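Print this page | E-mail this article

4.2 Keeping the two wrist views in step

I'll start with the part that ate most of our March, and that's timing. Jivau, our recording and replay stack, takes in one video stream per gripper plus a pose estimate for each, and everything downstream assumes those streams agree on what "now" means. In the first version they didn't. Each gripper stamped its own images, the two clocks wandered apart, and the policy learned to reach with one hand a little before the other. I spent a good week blaming the network for this (sorry, network).

The fix is dull and it works. One gripper shows the other a clock code at the start of a session, we solve for the offset, and we solve again at the end. If the two answers differ by more than 13 milliseconds we throw the session out. Fatemeh Shojaei wrote the solver and also the little tool that draws the drift as a line, which I now look at before I look at anything else. Of the 619 sessions that went into the Vuvwood set, most passed without any hand tuning, and the ones that failed were nearly all long ones.

Pose is the other half. We run visual-inertial tracking on each gripper by itself, then tie the two tracks together with a square fiducial marker. The marker only has to be seen now and then — between sightings the tracker carries the load. I like this arrangement a lot, partly for how easy it is to debug! When a track goes bad you get a jump at the next sighting, and you know right where to look.
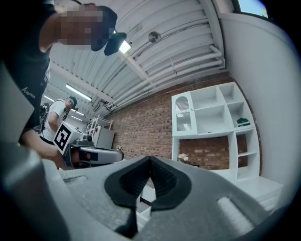 Figure 6. View from one hand-held gripper, with its finger pads in front. Farther back, a person in a teal-green cap is near the marker board and a second hand-held device.

Why not put both grippers in one shared map from the start? We tried it in Zeman, our older tracker, and a single bad loop closure would bend both paths at once, so we couldn't tell which hand had caused the trouble.

Once the tracks are joined, the planner gets relative poses only: hand to hand, and each hand to where it was a moment ago. No room coordinates go in at all. This cost us a bit on tasks where the arms start far apart, and we come back to that in Section 5. What we got for it is that a policy trained on Vuvwood data ran on the Trovwood arms with no new calibration beyond the usual hand-eye step.

The controller underneath runs at 500 Hz and simply smooths between the poses it's handed. I had hoped to drop the smoothing, but without it the arms chattered whenever a new chunk of actions came in, so it stays.

Print this page | E-mail this article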